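How to Digitize a Box of Old Letters and Papers for a Local History Archive

Print this page | E-mail this page

9 March 2021 - by the Cudness History Desk

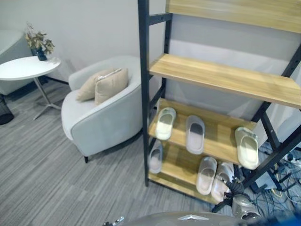
If a box of family or community papers has landed in your lap, you are in luck! Scanning old letters is slow work, but it is one of the most rewarding things you can do for local history, and you do not need a fancy lab to do it well. We started with the Cordeiro papers, a collection of 455 letters, ration notices, school reports and diary pages from the war years and just after, and we learned nearly all of this as we went along.

Before you scan anything

Leave the papers in the order you found them. It is so tempting to sort everything by date on the first afternoon (we did it with one folder and regretted it for weeks), but the order can tell you who kept what, and which letters were answered together. Write down how the box looked when you opened it, including anything scribbled on the lid.

Wash and dry your hands well. Cotton gloves make it harder to feel the edge of a thin sheet, and thin sheets tear. Keep drinks and pens in another room and take notes in pencil.

Now go through the box once, slowly, with a soft brush and a stack of clean folders. Take out rusty paper clips by sliding a bit of stiff plastic under each side first. If a clip will not budge, leave it alone and put a note in the folder. Anything moldy goes in its own bag, away from the rest, until you can ask a paper conservator.

Give every item a number

Numbering feels dull for ten minutes and then you will love it forever. We use a short code for the collection, then the folder, then the item, then the page:

CORD-03-032-01

So that is the Cordeiro papers, folder 3, item 32, first page. Pencil the number lightly on the back, lower right corner, down to the item. The page part belongs in the file name only. Use leading zeros or your computer will sort item 10 ahead of item 2. An envelope is part of its letter and gets the same item number, with its own page numbers at the end. Please scan the envelopes! Postmarks and censor stamps have dated more letters for us than anything inside them.

Scanner settings

A plain flatbed is fine. Do not use a sheet feeder, even for paper that looks strong.

- Letters and typed pages: 400 dpi, 24-bit color
- Photographs up to postcard size: 600 dpi, 24-bit color
- Negatives: 2400 dpi or better, with a film holder
- File type: TIFF for the master, JPEG for sharing

Scan in color even when the page looks black and white. Faded ink, blue pencil and old water stains all show up better, and a transcriber will thank you. Turn off automatic sharpening, dust removal and "text enhancement." Leave a thin border on all four sides so that anybody looking later can tell the whole sheet is there.

For paper so thin that the writing shows through from the other side, lay a sheet of black card behind it. What a difference that makes! We had 69 airmail pages that were close to unreadable with the white lid behind them, and the black card brought nearly every line back.

Naming and describing

Keep one spreadsheet, with one row per item. Ours has columns for number, date, writer, recipient, place, language, condition and a one-line summary. If a date is a guess, put it in square brackets with a question mark. Copy place names the way the writer spelled them, then add the modern spelling in the next column. One of our writers spelled Prorkham three different ways in a single letter, and a search would miss two of them without that extra column.

Do not tidy up the language in your summaries. People who lived through bombing or evacuation often wrote about it sideways, in a line about shoes or a missing neighbor, and that line may be exactly what a researcher is looking for.

Saving your files

Make three copies on two kinds of storage, and keep one of them in a different building. Our finished set came to 1,925 image files, and the TIFF masters take up far more room than you would expect, so buy the bigger drive. We also run Kadeck, a small checksum tool, over the whole set every October. It compares each file with its saved fingerprint and lists any that have changed. Last time it flagged two, and we restored both from the second copy before lunch.

Permission and privacy

Owning a letter does not mean you own the copyright. That usually belongs to the writer or the writer's heirs, so ask the family early and get the answer in writing. Look out for medical details, adoption papers and the names of people who may still be living. You can scan these now and hold them back from the public site - add a "closed until" column to the spreadsheet and fill it in as you go.

Putting the originals away

Unfold letters if they will open easily, and lay them flat in acid-free folders. Fill each box snugly enough that nothing slumps, and store it on an inside wall, off the floor, well away from attics and basements. Label the box on the short end, in pencil, with the collection code and the folder numbers inside.

Print this page | E-mail this page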